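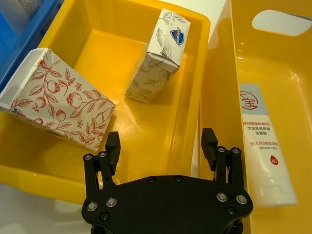
Nesten sorting arm review: can it tidy up yet?

By Kelechi Akande

I've wanted a machine to do my putting away for as long as I've had a bathroom cupboard, so when Gatholm offered me a go with the Nesten I said yes before finishing the email. It's a tabletop arm with a two-fingered gripper, and the job it's sold for is moving small things from one bin to another. Cartons, tubes, little boxes, all the bits that gather at the bottom of a drawer.

Set-up

Easy enough. It clamps to the table, you show it which bin is which in the app, and you're off in under an hour (I had a cup of tea in the middle of that). The instructions are thin on what to do if it loses its place. Mine did, twice, and a restart sorted it.

How it copes with real stuff

Small upright boxes are its best thing. It lines up, closes, lifts, and I was grinning like a child the first time! A white box with grey leaves on it is about as friendly a shape as you could hand it.

Long cartons lying on their side are harder, and open ones harder still. If the end flaps are undone, like on the pomegranate carton, I'd want it gripped round the middle, and the Nesten doesn't always pick the middle. You can nudge it in the app but then you're doing the thinking yourself.

Tubes are the awkward ones. My Dabao cream is shiny and lies flat on the floor of the bin, so the fingers have to come in low without scraping the plastic. My friend Oluwatosin Amadi watched it have a think over a tube one evening and said her toddler was quicker - she wasn't wrong.

Noise and speed

A low whirr, fine with the radio on. Slow, though. I gave it 8 items and wandered off to hang the washing out.

Worth the money?

At £799, not for me at home. If you pack small orders in a back room and can leave it running, maybe, and I'd try the softer finger pads first as they're only an extra. For the house I'll look again in July when the new software is due. Until then the cupboard is my job.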